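Plevora 焼き菓子通販部門 定例会議 議事録
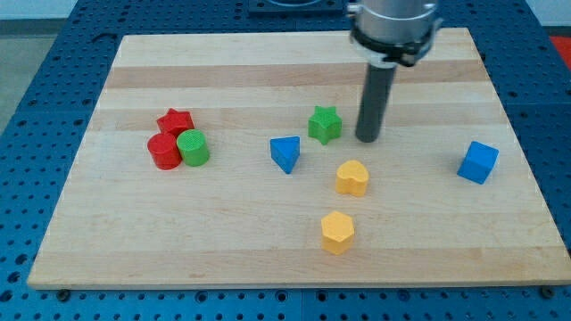 木の板に置かれた色つきのブロック

日時:火曜日 午前10時より
場所:本社2階 会議室
出席:エミリアーノ・ベニテス(通販部門責任者、進行)、ラウタロ・ブストス(製造)、受注担当、発送担当、商品ページ担当、経理担当
欠席:仕入担当(資料のみ提出)
記録:受注担当

1.前回議事録の確認
前回議事録の「冷凍便の締切時刻」の項で、午前と午後の記載が逆になっていたため訂正した。ほかに修正はなく、承認された。
前回の宿題のうち、熨斗の文面の見直しは完了。領収書の宛名変更の手順書は未完了のため、今回も継続とする。

2.2月の受注状況
受注担当より報告があった。
ナッツタルト(ホール)の受注は132台。前の月より増えたが、増えた分の多くはバレンタイン前の週に集中しており、後半は平常の水準に戻っている。
焼き菓子詰め合わせ(小)は200箱を用意し、月内に完売した。完売後も商品ページの在庫表示が「残りわずか」のままになっていた時間帯があり、その間に入った注文はお客様に電話で事情を説明し、翌月分への振り替えか返金かを選んでいただいた。全件対応済み。
ベニテスより、在庫表示の件は以前にも起きているので、原因を議題5で扱いたいとの発言があった。
経理担当より、返金処理のうち一件だけカード会社側の反映が遅れていると報告。お客様には連絡済み。反映を確認しだい、受注担当に知らせる。

3.配送(Brovus便)について
発送担当より報告があった。
配送中の箱つぶれ、または角のへこみの申し出は、月を通して19件。いずれも写真を送っていただき、菓子本体が割れていたものは再送、外箱のみのものはお詫びの連絡とクーポンの送付で了承を得た。
申し出の内容を見ると、ホールのタルトよりも詰め合わせ(小)の割合が高い。詰め合わせ(小)は箱が薄く、上に別の荷物を重ねられると蓋の中央が沈む。ブストスからも、製造側で試しに同じ箱を積んだところ、下段の蓋がたわんだとの補足があった。
Brovusの担当者には状況を伝えてあり、天地無用のシールの位置を蓋の中央から側面の上寄りに変えてほしいと依頼を受けた。中央に貼ると、重ねられた時点で見えなくなるため。次の出荷からこの位置に変更する。
集荷時刻については、現在の午後3時を30分遅らせられるか打診中。返答はまだない。発送担当としては、遅らせてもらえれば当日焼成分の冷却時間に余裕ができる。ブストスも同意見。

決定事項
・天地無用シールは側面の上寄りに貼る(発送担当)
・箱つぶれの再送基準を一枚にまとめ、受注と発送の両方で使う(受注担当)
・集荷時刻はBrovusの返答を待って次回再度協議

4.詰め合わせ(小)の箱の変更案
発送担当が、現行の箱と、厚みのある箱の見積もりを配布した。
厚い箱に替えると、箱単価が一箱あたり52円上がる。送料の区分は変わらない。
経理担当からは、再送にかかっている菓子代と送料を合わせて考えると、上昇分の一部は相殺できるが、全部は難しいとの説明があった。販売価格に乗せるかどうかについて意見が分かれた。
ベニテス:価格は春の改定まで動かしたくない。改定の際にまとめて見直す方がお客様に説明しやすい。
ブストス:箱を替える前に、中の仕切りを深くする方法も試したい。蓋を内側から支える形になれば、今の箱のままでも強度が出る可能性がある。仕切りの型を持っている業者に聞いてみる。
商品ページ担当:箱を替える場合、ページの写真は外箱が写っているものを差し替える必要がある。撮影に半日見てほしい。
受注担当:法人のお客様から、手提げ袋に入る寸法かどうかの問い合わせがよくある。厚い箱にするなら、現行の手提げに入るか先に確認したい。
協議の結果、今回は箱の変更を決めず、仕切りの試作を先に行うことになった。試作品は製造で詰めたうえ、Brovus便で社員宅に実際に送り、到着時の状態を確認する。手提げとの寸法合わせは、厚い箱の見本が届いた時点で受注担当が行う。

決定事項
・仕切りの試作を依頼する(ブストス)
・厚い箱の見本を取り寄せる(発送担当)
・試験発送の結果を次回報告する(ブストス、発送担当)

5.Etmont(受注システム)の在庫表示
商品ページ担当が、Etmontのサポート窓口とのやり取りを報告した。
在庫表示のずれは、電話注文を手入力した際に、通常の在庫ではなく予約枠から引かれてしまうことが原因と分かった。電話注文の入力画面には在庫の区分を選ぶ欄があり、初期値が「予約」になっている。初期値は管理画面から変更できる。
受注担当より、これまで入力時に区分の欄を意識していなかったこと、忙しい時間帯は欄を開かずに登録していたことの説明があった。
ベニテスより、個人の注意で防ぐより設定を直す方が確実なので、本日中に初期値を「通常」に変えるよう指示があった。予約商品を電話で受けるときだけ手で切り替える。
あわせて、残数が少ないときの「残りわずか」の表示をやめ、数字を出す案も出たが、カゴに入れただけの注文が引かれて見えるとの指摘があり、見送った。
ギフト用のメッセージカード欄については、改行を入れると印刷時に最後の行が落ちる不具合がまだ直っていない。サポートからは次の更新で対応するとの返事。それまでは、受注担当が印刷後に目で確認し、落ちている場合は手で打ち直す。

決定事項
・在庫区分の初期値を「通常」に変更(商品ページ担当、本日中)
・電話注文の入力手順に在庫区分の項目を追記(受注担当)

6.ピスタチオの仕入れ(Dehghan)
仕入担当の提出資料をもとに、ブストスが説明した。
Dehghanから、現在使っている皮むきピスタチオの次の入荷が遅れるとの連絡があった。手持ちの在庫でタルトの通常分はまかなえるが、詰め合わせのサブレに回す分が足りなくなるおそれがある。
代わりに、同じDehghanの刻みタイプであれば納期どおりに入る。ブストスが試し焼きをした印象では、サブレなら刻みタイプでも食感の差は小さく、色は少し淡くなる。タルトの表面に使うと差がはっきり出るため、タルトには使わない。
商品ページ担当より、サブレの説明文に「粒のまま混ぜ込み」とあるため、刻みに替えるなら文章の変更が先になるとの指摘。ベニテスもこれに同意し、切り替え前に必ずページを直すことを確認した。印刷済みのしおりにも同じ文言があるので、切り替え期間中はしおりを入れず、原材料の紙のみ同梱する。
原材料表示そのものに変更はない。アレルギー表示も変わらないが、念のためブストスが規格書を取り寄せ、製造ラインの共用品目を確認してから使用を始める。

決定事項
・規格書の取り寄せと確認(ブストス)
・説明文の修正案を作成、確認後に公開(商品ページ担当)
・しおりの同梱を一時停止する日を製造と発送で合わせる

7.お客様の声
受注担当が主なものを読み上げた。
・解凍時間の目安がもっと目立つ場所にあるとよい。冷蔵庫で解凍する方法と常温の方法が離れたところに書いてあり、探した。
・不在で受け取れず、再配達まで日があいたが品質は大丈夫か、という問い合わせ。冷凍便のまま営業所で保管されていたことをBrovusに確認し、返信した。
・タルトの切り方を知りたい。凍った状態で切るのか、解凍後なのか。
・甘さがちょうどよかった、また頼みたい。
解凍と切り方はまとめて一枚の案内にし、箱の一番上に入れることにした。ブストスによると、タルトは半解凍のときに温めた包丁で切るのがよく、完全に解凍すると生地の縁が崩れやすい。文面の下書きはブストス、体裁は商品ページ担当が受け持つ。商品ページにも同じ内容を載せる。

8.春の商品について
ブストスから、いちごとピスタチオのタルトの試作品が出され、出席者で試食した。
いちごの水分で底の生地が柔らかくなる点が課題。冷凍して解凍するとさらに水が出る。生のいちごをやめて、煮詰めたものをクリームの下に敷く形を次に試す。
受注担当からは、見た目でいちごが分からないと写真で選ばれにくいとの意見。商品ページ担当も、断面の写真を一枚目にすれば伝わるかもしれないが、一覧で小さく表示されたときに弱いと述べた。
ピスタチオの入荷の件があるため、発売時期は今回決めない。次回、二回目の試作品を見てから話し合う。

9.その他
・領収書の宛名変更の手順書は、次回までに受注担当が完成させる。
・梱包室のテープ台の刃が切れにくい。発送担当が替刃を注文する。
・冷凍庫の霜取りは、出荷のない日の午前中に行う。作業前に製造へ一声かけること。
・ベニテスが次回の前半は外出のため、議題1から3まではブストスが進行する。

次回:同じ曜日、同じ時刻に2階会議室で行う。議題の追加は前日の正午までに受注担当へ。

以上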